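Relley College, Religious Studies
Second-year project report
Aatos Kinnunen

Who may come to the table? Two Reformed congregations and the question of children at communion

1. Why I chose this topic

Churches in the Reformed tradition baptise the infant children of their members. Most of them do not give those children bread and wine until they have made a public profession of faith, usually in their teens. A minority think the two practices should go together. I grew up in a church that held the first view and wanted to know how ordinary members explain the position of their own church, as opposed to what is written in its standards.

2. What I did

I compared two congregations in Nastenport. I will call them the harbour church and the hill church, as both asked not to be named. The harbour church admits members after profession. The hill church has admitted baptised children from the age of five since its elders changed the rule.

I read the minutes and newsletters both churches let me see, 854 pages in all. Most of this was about roofs, rotas and hymn books and was no use to me. I also handed out a short questionnaire after morning worship in April and got 66 back. I attended a communion service at each church and took notes afterwards, not during.

My supervisor asked me to read the biblical passages before the modern arguments. The two that came up most were Exodus 12, on the Passover meal, and 1 Corinthians 11, where Paul tells people to examine themselves before they eat.

3. What members said

At the harbour church nearly every answer mentioned 1 Corinthians 11. People took "examine" to mean a thing a small child cannot do. Several wrote that waiting had made their first communion more serious for them. One woman said she had resented the wait at 12 and was glad of it by 20.

At the hill church the answers were more mixed. Some argued from the Passover, saying that whole households ate it together. Others said that Paul was writing to adults who were getting drunk and leaving the poor hungry, and that his warning should be read with that in mind. A fair number gave no argument and wrote that they trusted the elders.

Neither side used the word "covenant" as often as I had expected from the books. Where it did appear, both churches used it in support of their own practice. The harbour members said the sign of entry and the sign of nourishment are different signs. The hill members said that a child who belongs to the family eats with the family.

4. The hill church dispute

The change of rule was not smooth. The minutes record two long meetings, and a letter of protest from a retired elder who thought the church was going against its confession. He argued that if profession no longer opened the way to the table, young people would stop making it. The letter is careful and polite, and I found it the strongest piece of writing on either side. The reply to it was one paragraph long. He moved to another congregation the next year.

I could not test his prediction. The hill church does not keep a separate list of professions, and the newsletters mention them only now and then.

5. Problems with the project

The questionnaire was too long. Question 9 asked about both baptism and communion in one sentence and the answers could not be used. I also had far more replies from the harbour church, so the two groups should not be compared by number.
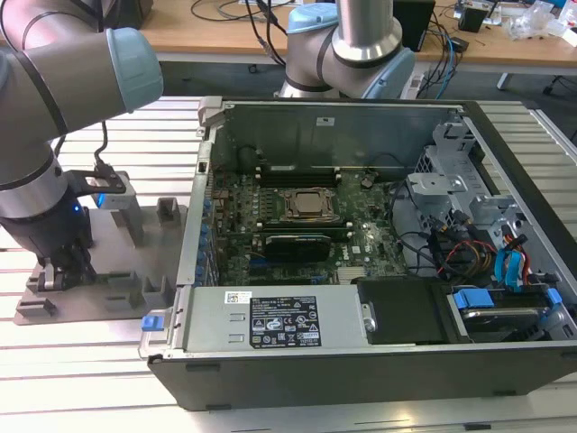 Fig. 1. Robot arm with gripper above a fixture plate.

I did not interview any children, as I did not have permission to. Looking back, I would have asked parents at the hill church what they tell their children before the service, which would have been allowed.

6. Further reading and thanks

A later project could look at churches that have moved in the other direction and raised the age. My supervisor knows of one in Sivudmont. It would also be worth finding out how visiting families are treated when their own church has a different rule, as both ministers told me this is the case they are asked about most.

Thanks to Dr Chareonsuk for supervision and to both congregations for the loan of their papers, all of which have been returned.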